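Measuring the Stiffness of Soft Gels by Indentation

Plultden Mechanics Notes
Last revised 12 Mar 2020

This page covers how to measure the stiffness of a soft hydrogel with a ball-tipped indenter, a load cell and a motorized stage. It is written for people who grow cells on gels and need to know what the cells are pulling against. The method works for samples between 1 and 30 kPa. Softer gels sag under their own weight and need a different approach.

What you need

Load cell, 10 mN full scale or lower
Motorized vertical stage with 1 micron steps or better
Steel or glass ball, radius 0.5 mm, glued to a stiff rod
Flat-bottomed dishes with the gel bonded to the base
Buffered saline, at the temperature of the test
Balance weights for calibration
A table that does not shake

The scripts mentioned below are written for the Shen stage controller. Any controller that logs position and force against a common clock will do, but the column names will differ.

Before you start

Cast the gel at least 2 mm thick. If the gel is thin compared with the contact area, the probe starts to feel the dish beneath it and the reading comes out too high. Keep the indentation depth under one tenth of the gel thickness. With a 2 mm gel, that sets an upper limit of 200 microns.

Let the gel swell overnight in the same saline you will test in. Do not pour off the saline before the test. A gel surface exposed to air sticks to the ball, and surface tension adds a force that the model does not include.

Step 1. Calibrate the load cell

Hang the rod and ball on the cell and zero it. Add the weights one at a time, wait for the signal to settle, and record the voltage. Fit a straight line. The slope should repeat to within 1 percent between runs. If it does not, check that the cable is not touching the frame.

Step 2. Measure the compliance of the rig

Press the ball against a bare glass slide until the force reaches the highest value you expect to use. Any travel recorded after contact is bending in the rod, the cell and the stage mount. Save this curve. It is subtracted from every gel curve in Step 5. On the older Andasstead rig, the correction at 5 mN was 6 microns, enough to matter on the stiffer gels.

Step 3. Find the surface

Lower the ball into the saline and stop well above the gel. Zero the force again, as buoyancy has changed the baseline. Approach at 5 microns per second. Stop when the force rises above three times the noise level, then back off by 50 microns. The exact contact point is found later, during the fit.

Step 4. Run the indentation

Press in at 10 microns per second to a depth of 100 microns. Hold for 30 seconds. Retract at the same speed. Log at 100 samples per second or faster.

Repeat at five or more places on each gel. Leave at least 2 mm between places and stay at least 3 mm from the wall of the dish. Wait two minutes before going back to a spot that has been tested.

Step 5. Fit the curve

Subtract the rig compliance from the stage travel to get true indentation depth, d. For a ball of radius R, the Hertz model gives

F = (4/3) * E / (1 - v^2) * R^(1/2) * d^(3/2)

where F is the force, E is the Young's modulus and v is the Poisson's ratio. Use v = 0.5 if the gel does not lose water during loading. Fit E and the contact point together, using the loading part of the curve only. The script hertz_fit does this and prints the residual. Residuals that curve steadily upward at large depth mean the gel is too thin.

Units cause most of the wrong answers we see. Put R and d in meters and F in newtons, and E comes out in pascals.

Step 6. Look at the hold

During the hold, the force drops. A drop of a few percent is common for polyacrylamide. Collagen and other fiber gels can lose half the peak force or more. In that case a single modulus is not a full account of the material, and the loading speed must be reported with it.

Record keeping

Write the batch code of the monomer stock, the cast date and the swelling time next to every curve. In the Wurkham set, 214 curves were collected over two casts, and the cast date was the only way to separate them. 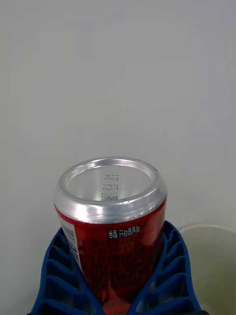
Printed code on the base of a drink can.

Common problems

Force rises before contact: the rod is touching the meniscus at the dish wall. Move toward the center.

Negative force on retraction: the ball is sticking. Clean it with ethanol, rinse, and soak it in 1 percent albumin for ten minutes.

Modulus varies across one gel: the dish was not level during casting, or mixing was poor. Discard the gel.

Noise at a fixed frequency: usually a pump or fan on the same bench. Switch it off for the run.

Reporting

Give the mean and standard deviation of E, the number of gels and places per gel, the ball radius, the depth range used in the fit, the loading speed and the temperature.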